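Collection Update: Cloth Handling

The Zultville collection effort closed the month of May with 762 accepted demonstrations, of which 570 concern folded cloth. Each demonstration is recorded with a hand-held gripper and reviewed by Ok-hee Nam before it enters the training set. Episodes in which the fingers slip are retained and labeled separately.

I have asked both operators to vary the angle of approach, as the earlier policy performed poorly on tilted bundles.

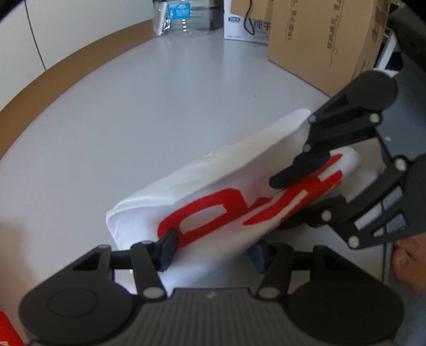
A folded white cloth with a red print, held between the gripper's pads.

Kiprono Barasa will begin the next series at Atura.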